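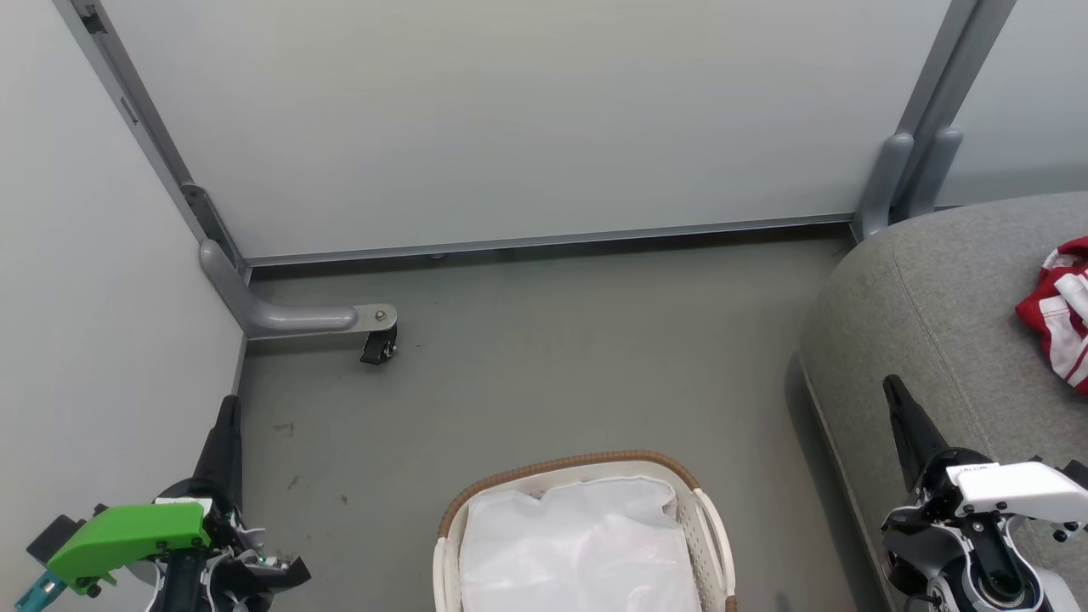
4.2 The open day at Chauvin

Much of what we have said so far about the laundry task comes from quiet sessions with only the authors present, and we were keen to learn how the work would look to people who had never watched a robot handle clothes before. We were therefore very glad when the Chauvin centre invited us to join its open day on 13 May 2026. Visitors came through in small groups, and by the close the front desk had counted 416 of them, a good many more than we had dared to hope for!

The task was kept as plain as we could make it: garments were to be picked up and placed in a lined basket. We used the Zarkley controller from Section 3 with no changes, and each group was given a short talk beforehand, followed by as much time for questions as they liked (the children, we are happy to report, liked a great deal). Figure 4 shows a jersey over one of the gripper fingers. Sportswear of this kind folds freely and hides its own collar and hem, and several visitors remarked that they have the same trouble at home.

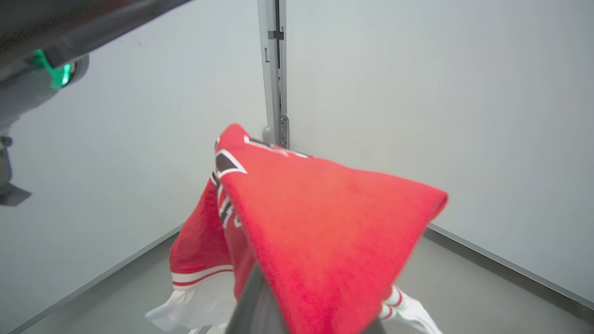

Figure 4. Wrist view of a red jersey draped over a gripper finger, with a striped white cuff hanging at the left.

Groups stayed for 35 minutes on average, and most of the talk, rather to our surprise, was about the fingers. People wanted to know how narrow they were, whether they could pinch, and why they had openings near the tips (Figure 5). Our Grustora questionnaire had asked only about speed and trust, so these remarks were written down by hand, and we have added 2 new items on the shape of the gripper for the second visit in June.

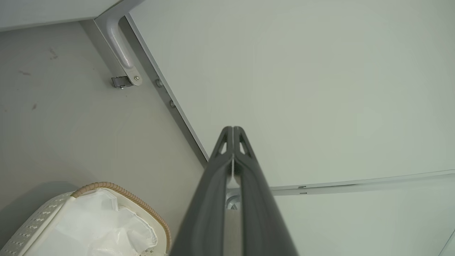 Figure 5. The gripper fingers seen from the wrist, beside the lined basket with its braided rim.

The written comments are discussed in Section 5, together with those gathered at Clusska.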